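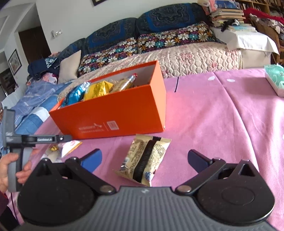
My neighbors think I have lost my mind, one reader in Trunmont wrote to us in October, because I eat dinner at half past four and then again at ten. She works the night shift at the Fanitz bakery, and she wanted to know how other people do it. We received 65 answers to her letter, more than to anything we printed this year.

I read all of them, and I recognized my own life. For two years I worked nights in the sorting hall at Kollier, and in that time I did not learn one good rule about eating. In the day a person has breakfast, lunch and dinner, and these words tell you what to do. At three in the morning there is no word. We said "the break", and everybody ate what they had in the bag.

Many of the letters are about this break. A man who drives the late bus to Hapeta keeps soup in a flask and drinks it standing at the last stop, where he has 17 minutes before he must turn back. A nurse writes that her ward shares everything, and that sweet things go first, before midnight, and the salty ones are left for the morning people. Another nurse cannot eat at all until it is light outside. She has tried it for years and her stomach stays closed, like a shop.

The cold also appears often. After three o'clock the body gets cold even in a heated room, and people start to want something warm or something with sugar. In our hall it was tea with too much sugar. I do not drink it now, and when I smell it somewhere I still feel tired.

What surprised me was how many people wrote about the families. Children eat at six, and the parent who goes to work at nine sits with them and has coffee, or pretends to have appetite. One mother calls this "the theater dinner". She puts a little on the plate and moves it around - her real meal is in a box by the door. Her son is eight and he has noticed, but he says nothing about it.

Shops do not help much. In Hapeta there is one place open all night, and it sells a roll with cheese for 336, a price that made several readers angry enough to underline it. Most of them bring food from home and buy only coffee.

The reader in Trunmont has seen the answers. She still eats at half past four, but she moved the second dinner to eleven, and on Friday, when she is free, she sleeps through both.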